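11th April
By Bořivoj Murín

Trilora launches a supper club kit for people who think they can't host

I've wanted to write this one for ages, so forgive me if I go on a bit! From today you can order the Granach, our first supper club kit, and I'm as nervous about it as I was about my own first supper club, when I burnt the onions twice and forgot to tell people which bell to ring.

Trilora began as a recipe newsletter. I wrote it at night and sent it to friends, then to their friends, and at last count it goes out to 1,168 people. Most of the letters I get back aren't about cooking at all. They're from readers who'd love to have people round and never quite do it. The flat's too small, the chairs don't match, they can't make a pudding. I used to answer them one by one, and some of those answers got very long (sorry, Jokent readers, you know who you are -- Jokent being the name of our letters page, after a dish I've never managed to spell the same way twice).

So the Granach is those letters turned into something you can hold. It's a box with a planning book, a set of menu cards, blank invitations and a big fold-out timetable that starts the day before and ends with the washing-up. There are 6 menus in all. Every one of them can be cooked on two rings and a small oven, which is what I had for years, and they go from a plain soup-and-bread evening to a proper long dinner with dumplings, braised cabbage and a plum cake that's better if you've left it overnight. You buy your own food. We thought hard about putting jars and spices in, but they pushed the price up and I'd rather you went to your own shop and had a chat with whoever's behind the counter.

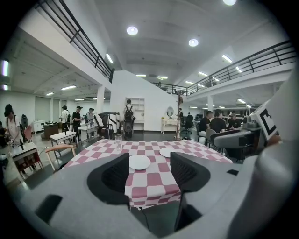 Laying the table gets a chapter of its own in the planning book, and it's the one I enjoyed writing most. People worry terribly about this part and spend money they don't need to. My advice is to start with the cloth and let it do the work. A pink-and-white check with plain white round plates on it is already a cheerful table, and a clear drinking glass goes with anything at all. Leave the middle free for the big dish. Candles are nice but keep them low, or you'll spend the evening leaning sideways to talk to your sister-in-law.

The recipes were tested in Vávra, the little cookery school where I teach on and off, and I owe the students there a great deal. They cooked every menu from the cards with me sitting on my hands in the corner, not allowed to help. The dumplings went back for a rewrite in February after a batch came out like pebbles (my fault, I'd left the resting time off the card). The cabbage sailed through. The plum cake caused an argument about cinnamon that is still going on, and the card now says "as much as you like", to keep the peace.

We've had 200 boxes made for this first run, packed by me and my very patient cousin on her living room floor. If they go well we'll do another in time for the autumn, with a menu for people who don't eat meat -- two of the present ones suit them already, but I'd like there to be more to choose from.

The Granach can be ordered through the Trilora newsletter, and readers who signed up to hear first will find the details in today's letter. If you write about food, or just like eating it, and you'd like to look through the planning book or come and try the plum cake for yourself, please reply to the newsletter and it'll reach me. I answer everything in the end, though it may take me a few days while there's still parcel tape on everything I own.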